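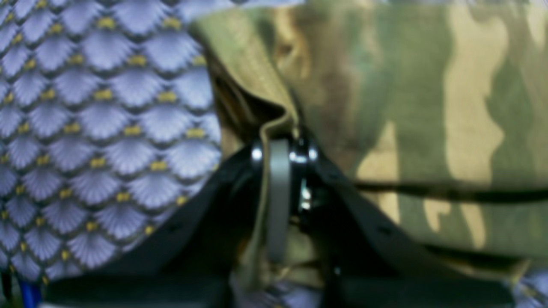 Ticket: Soft goods intake, mixed textile load
Site: Skirkine sorting room
Queue: Colusel textile support
Status: Open, pending relabel
Priority: 2

Summary

Mixed load on the sorting surface does not match any single category in the Clundico item list. Printed fabric and camouflage fabric are lying together, and the count entered at intake on Tuesday is rejected at closeout with "category required". The operator cannot close the load or print a bin label.

Reported behavior

1. Load opened under "Bedding, printed".
2. Camouflage cloth added to the same load. Entry accepted.
3. Closeout attempted. Rejected.
4. Load reopened under "Apparel, patterned". The lavender scallop print with the yellow accents then fails, as that print is not listed under apparel.

Expected behavior: a load with more than one fabric type should go to "Mixed, unsorted" and accept a label.

Checks done

Item list reloaded. No change.

Label printer tested with a blank load. Prints normally.

Load limit checked. The limit is 20 items per load and this one is under it.

Category table compared with the Cabello site. Cabello has "Mixed, unsorted" enabled. Skirkine does not. The January update appears to have left the row out - the table there ends one line short.

Second look at the load

Support asked for the load to be separated by construction before any relabel, knits first. Color is a poor key for this batch. Olive and khaki turn up in the woven-look pieces and there is a sage-green stripe on the beige knit, so a sort by color puts that knit in the wrong bin. The fine ribbing is a better indicator. The folded edge on that piece could be a sock or a cap, and it should stay under "Knit, other" until it has been laid flat. The olive cloth next to it has a satiny sheen and should not be entered as knit. 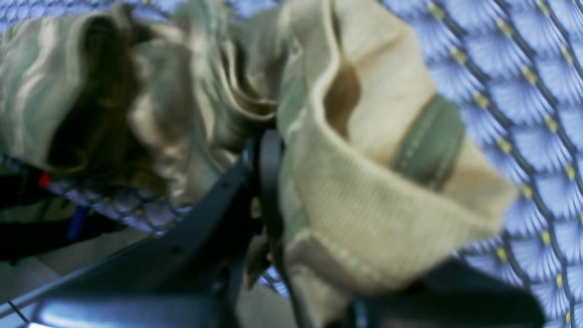 Workaround

Until the table is corrected:

1. Split the load by construction: knit, printed, camouflage, smooth or satiny.
2. Open a separate load for each. Do not reuse the rejected load number.
3. Unfold cuffs and turned edges before choosing a category.
4. Leave anything undecided in bin 6 with no label.
5. Close each load before opening the next - two open loads on one station will bring back the same error.

Resolution

Missing row to be added to the Skirkine table with code 400, same as Cabello. Station restart needed afterward. Rejected load to be voided by support, not by the operator.

Ticket stays open until one mixed load closes and prints at Skirkine.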